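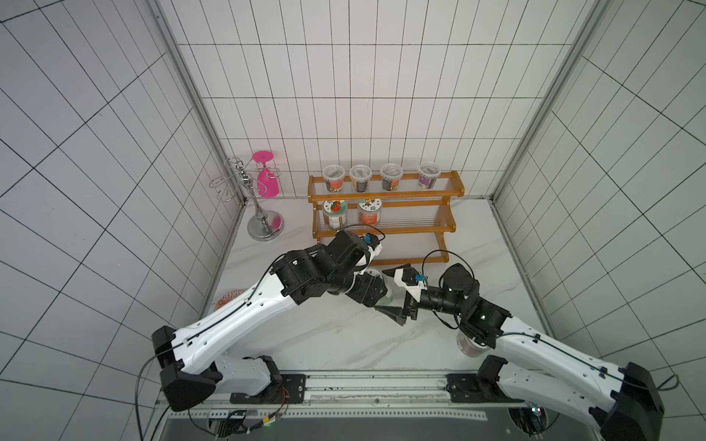 The tiered rack with cups and jars, and the glass holder to its left

Shelf and glassware layout agreed for Lisdale refreshment points

Fri 22 June

The Lisdale Centre has agreed a standard layout for the small refreshment points on its upper floors. The layout brings lidded cups, jars and stemmed glasses together on one surface and will be used at all new points from September.

The arrangement is built on a wooden rack with three stepped tiers. Cups with lids are kept in a single row on the top tier, with the labels facing forward, and jars go on the middle tier. Wine glasses are hung upside down by the foot from a chrome holder standing to the left of the rack. A round woven coaster is provided for use at the front.

Nicanor Aguirre, head of visitor services, said that the previous cupboards had been a frequent cause of complaint. "Visitors opened every door before they found a glass, and staff did much the same," he said. "With a stepped rack the jars can be read from where one is standing."

The Centre received 126 replies to its spring survey on the shared kitchens. Of these, 52 asked for open shelving - the most common request - and a smaller number asked for glasses to be stored away from food. Both points were taken into account when the layout was drawn up.

White tiles and a pale marble-patterned surface were selected as the standard finish. Tenants may choose their own cups and jars, but are asked to keep to the order of the tiers so that supplies can be checked quickly during the evening round. Glasses should be dried before they are hung up.

The first points will open on the second floor, beside the offices of Hastine and Nakano. Work on the remaining floors will follow in stages, and each kitchen is expected to be closed for about 2 days. Notices will be placed on the doors in advance, and tenants may use the ground-floor kitchen during that time.

Comments on the layout may be left at the reception desk or sent to Visitor Services in Room 116. Requests for additional glass holders should be made through the same office.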